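5 August 2021

I slept badly, and at six I was already awake and listening to the trucks going down to Ditivden. It is our third summer in this apartment, and I still do not know how to sleep with the window open. With the window closed it is too hot, so I choose the trucks.

In the morning I wrote the letter to the office in Clatedville about the water bill. They want 433 for two months, and I believe this is a mistake, but my English becomes very stiff when I am angry. I wrote it 3 times. The last one was short and I think it was polite. I walked to the mailbox before I could change it again.

After lunch I read a little of the book I bought in Drestness. The story goes slowly. There is a long chapter on a ferry and everybody on it is seasick, and I felt a little seasick too, on the sofa. I closed it and washed the kitchen floor, also under the stove, where I had not looked since last October. I found a teaspoon there and a great amount of dust.

Then I made a soup with too much pepper, and ate it anyway with the old bread from Arnaud. The tomatoes on the balcony are still green. I give them water every evening and I talk to them a little, but they do not hurry.

Big mugs are the best kind, I have decided, and I want to write down why. A small cup makes me stand up again and again, and each time I forget what I was thinking. I like the color to be dark, a deep teal like the one on the white table, with a good curved handle that leaves room for the fingers. The clear bottle with the blue cap was lying on its side behind it, near the thin wooden stick, and I prefer a bottle that way for traveling, but at home I want the mug — water also tastes better from it, though I cannot prove this. Tomorrow I will call the office if I have the courage, and buy onions.

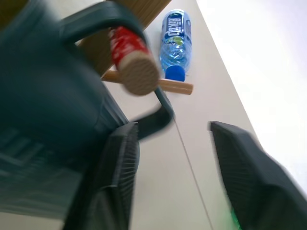
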